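The patience of opening a drawer

Two hands on the controls, and a machine that should learn from them

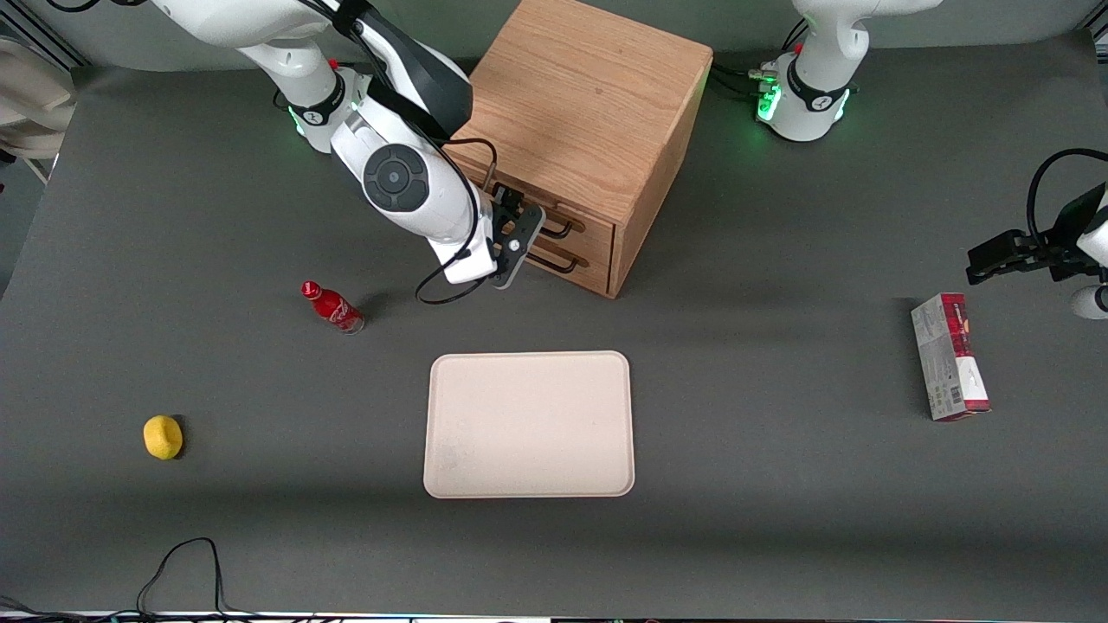 Blažena Zelenák would begin with the drawer too, she told me, as it looks like nothing and it asks for nearly everything: you must come to the handle at a good angle, close the fingers, pull straight, and know when to let go. She has guided robot arms at Panura for 3 years, and in this time she has opened drawers more often than in her own kitchen.

I visited Panura in January 2021. The group teaches two-armed robots by remote control. A person sits at a pair of smaller arms, which they call Gramau, and moves them with her hands. The large arms follow. Everything is recorded, the joints and the video together, and later a program is trained to do the same without the person.

"The first days are very humbling," Zelenák says. "You think, I have hands, I know how to take a bottle. Then you take it with two hard fingers and you don't feel anything, and the bottle rolls."

She does not feel the weight of what she lifts. She says she has learned to hear it instead. The motors make a slightly different sound when the fingers close on something, and when the drawer is at its end the sound changes again. With headphones on she works worse.

Vendula Štěpánek came later, from a factory which used the older way. There one took the arm itself by the wrist and led it through the movement, then pressed a button at each point.

"I still like that way," she says. "Your body understands where the arm wants to go and where it resists. For one arm and one simple path I would choose it also today. But try to lead two arms at once — you are one person, and you stand in front of the camera the whole time."

The two women don't agree about how tidy a demonstration should be. Zelenák likes to keep the small mistakes. If she misses the handle and comes back to it, she leaves the recording in the set, so that the robot has also seen how a person returns. Štěpánek deletes more.

"When I hesitate, the robot learns to hesitate," she says. "We had a set where I always stopped before the handle to look. After the training the arm stopped there also. It had nothing to look at, it only stopped. I was a little ashamed."

For the drawer task they recorded 238 demonstrations, and Štěpánek removed 36 of them. Zelenák thinks that at least half of these were fine. They have not spoken about it to the end, she says, and laughs.

The objects are moved between the recordings. At first they did this from their heads, but people put things always in the same places without knowing it, so now a small program, Zesell, proposes the positions. A session lasts 40 minutes, then they change. After this the shoulders become tired and the movements become lazy, and one sees it in the data before one feels it.

I was allowed to try. I needed four attempts to touch the upper handle, and when I finally pulled, I pulled upwards. The fingers slid off. Zelenák asked me to do it again with my elbow lower, and this time the drawer came out by the width of a thumb.

"Good," she said. "Now close it. Closing is where people become careless."

In March they want to begin with a task for both arms, one holding the drawer open and the other putting an object inside. Štěpánek has already practised it in the evenings. The right hand is no problem, she says, but the left one forgets that it is holding something.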